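Notebook – garment bench, Burkeck
11/25/21

Gray knit top out again, the light one from the Hiebert box, item 437. It has been in the drawer since October and came out with a fold line across the body, so I let it lie before doing anything. Front up, arms out to the sides, collar to the back of the table. The knit is soft and it holds whatever shape you leave it in, good or bad.

The flap pocket is the part I keep forgetting to write down. Wide flap, rounded lower corners, a small round button near each end. The edge of the pocket under it is raised, so smooth down from the flap, never up from the hem.
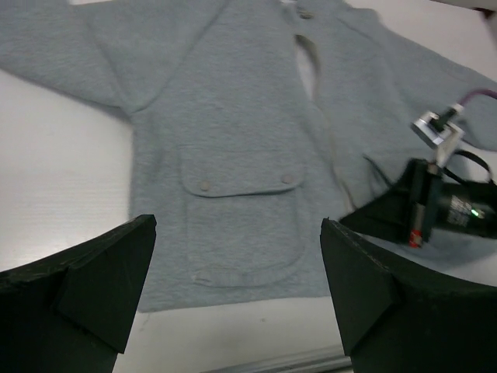

Laying out

Start at the collar. It stands up by itself and pulls the top of the front with it if it isn't set first. Then the sleeves, one at a time, cuff last. If the sleeves go out before the collar is right, the body twists and you start over.

The front panels don't want to meet. With the front part open there is always a gap down the middle, and pushing the panels together just moves the bunching somewhere else. I would rather have the gap and a flat chest. Old Stutau sheet says "close front fully before folding" – fine for a stiff jacket, wrong for this one. Cross that line out in the shared copy.
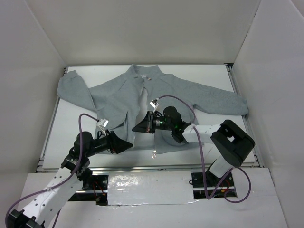 Sleeves are long for the width of the table. Spread straight out they take up most of it, so bring them in over the body before touching the hem. Folding the hem first leaves a lump at the pockets that doesn't press out by hand.

Tried the Menex order as well (sides in, then bottom up). Two tries, both came out wider at the collar end. Might be me. 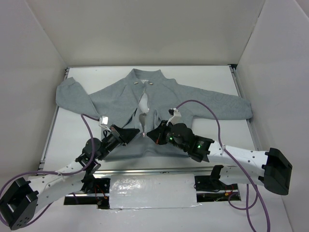
To do

Hang 437 overnight, no more drawer.
New label for the Hiebert box, the old one reads 2791 and that is the order number.
Lint roller is nearly out.
Ask Burkeck front office if the darker knit is still coming. Up to 2 more pieces will fit in the drawer.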